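去看机器人收拾桌子

星期五下午我请了半天假,坐 16 路车去 Gusten 的开放日。Gusten 是一家做机器人的小公司,在河对面的旧厂区里。我在这个城市住了五年,每天从桥上看见它的牌子,可是一次也没有进去过。先说明一下,中文不是我的母语,我用中文写博客是为了练习,如果有的句子不自然,请朋友们在留言里告诉我。

门口要登记姓名和电话,然后每个人得到一张纸,上面写着几点在哪个房间有演示。我选了二楼的那一个,题目叫“厨房桌面整理”。同一时间楼下还有 Herkent 的搬运车演示,人多得多,小孩子都在那里。二楼只有几排椅子,我来得早,坐在第一排。

给我们讲解的是 Viera Slanina,她是这个项目的工程师。她说话不快,这对我很好,因为她用的技术词汇我有一半要在心里翻译一遍。她先请大家不要把手放到桌子上,也不要把手机伸过去拍照,然后就开始了。 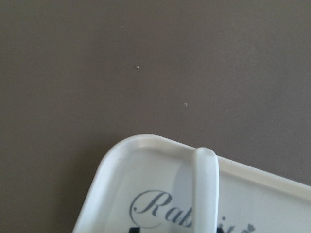
我原来以为,最难的部分是“拿”。Viera 说,拿东西当然也难,但是他们花时间更多的是“看”:机器人必须知道什么是东西,什么是桌子,什么是脏。托盘底上印着花体的灰色字,桌面上却有几粒白色的碎屑,对我来说这两样完全不同,一个是装饰,一个要擦掉。对机器来说,两样都只是一块颜色里面的另一块颜色。她说早期的版本会很认真地去擦托盘上的字,擦很久。大家都笑了,我也笑了,可是后来我想,我刚来的时候也常常分不清楚哪些话是客气,哪些话是真的要我做什么。

演示分成几个小任务,每个任务之间有停顿,工程师在电脑上输入一些东西。我觉得停顿的时候也很有意思。旁边一位老先生问,为什么动作这么慢,他家的洗碗机都比这个快。Viera 回答,现在的速度设定是最高速度的百分之 40,因为有观众,安全规定是这样的。老先生点点头,但是看起来不太满意。

关于碎屑,我多问了一个问题。我问它是不是一粒一粒地找。她说有两种办法,一种是先找到每一粒,再计划路线;另一种是不管有没有,把整个桌面都走一遍。第二种听起来比较笨,但是在家里可能更可靠,因为太小的颗粒,光线一变就看不见了。我自己擦桌子用的是第二种办法。我妈妈用的是第一种,她的眼睛比我的好。
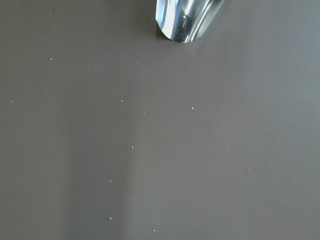
她还说了光线的事情。这个房间的窗帘平时是拉上的,开放日为了让大家觉得舒服,他们把窗帘打开了一半。上午太阳进来的时候,系统出了几次错,她们只好停下来重新校准。她讲这些的时候一点也不难为情。我去过别的公司的参观活动,一切都很漂亮,讲解员好像在背课文,回家以后我什么也不记得。我比较喜欢这一种。

后来是提问时间。有一个学生问到软件,Viera 说控制部分是他们自己写的,叫 Bang,记录和整理数据的部分叫 Claltley。我请她把第二个名字拼给我听,她拼了两遍。我问这个名字是什么意思,她说她来公司之前就已经叫这个名字了,她也问过别人,没有得到答案。

也有人问价格。这个她没有回答,只说现在还不是可以卖的产品。他们的目标是让机器人在一个它没有见过的厨房里也能工作,而现在它最熟悉的就是这一张桌子。换一个盘子,换一块砧板,都要再看看结果怎么样。她说东西的位置每次都要重新摆,摆东西的是人,常常就是她自己,所以她现在在家里吃完饭,不太愿意收拾。

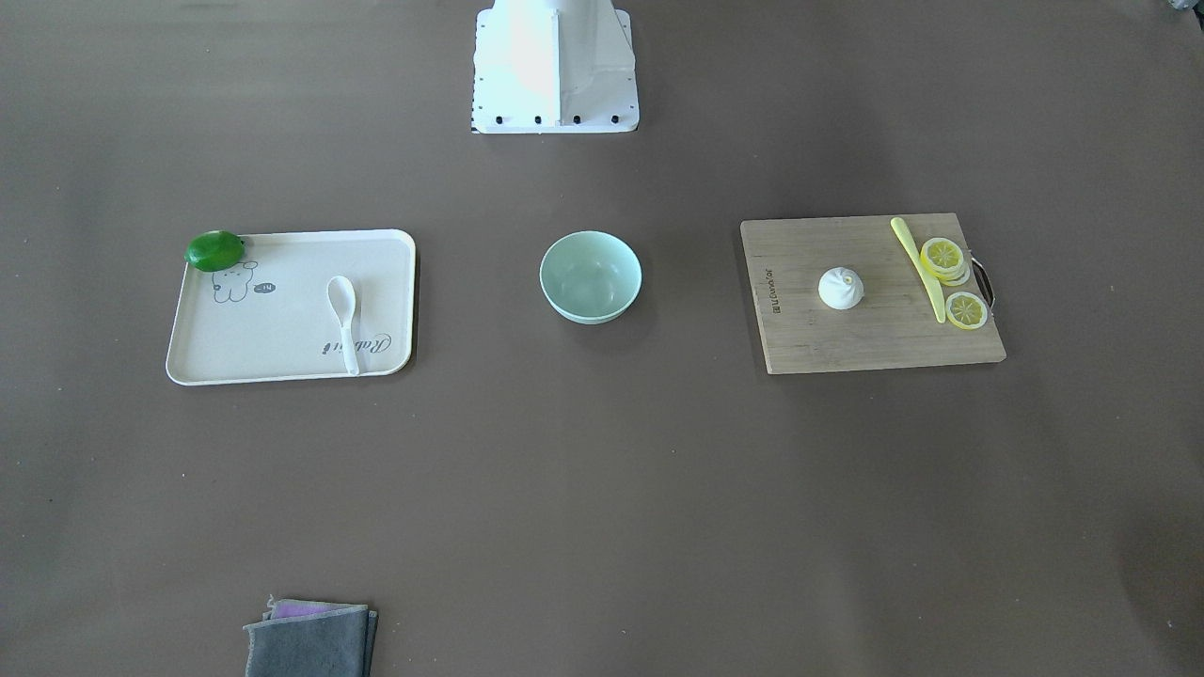

我想起我在老家的祖母。她收拾厨房有固定的顺序:先收刀,再收砧板,然后收碗,抹布永远是最后。谁也不能改变这个顺序。如果我先洗了碗,她会站在我后面叹气。我问 Viera,机器人有没有顺序。她说有的任务有,有的任务没有,没有规定顺序的时候,它有时候会选择让人觉得很奇怪的顺序,但是结果是对的。我觉得我祖母不会接受。

整个演示是 65 分钟,比纸上写的长,因为大家的问题很多。结束以后我下楼,想看 Herkent 的搬运车,可是那边已经在收拾了。我在门口喝了一杯免费的茶,茶有一点淡,然后走路回家。过桥的时候下了小雨,我没有带伞。

听说 12 月他们还有一次开放,要提前在网上报名。我打算再去,这次想带我丈夫。他不相信机器人能叠抹布,我也不太相信,今天忘记问了。

2020年10月2日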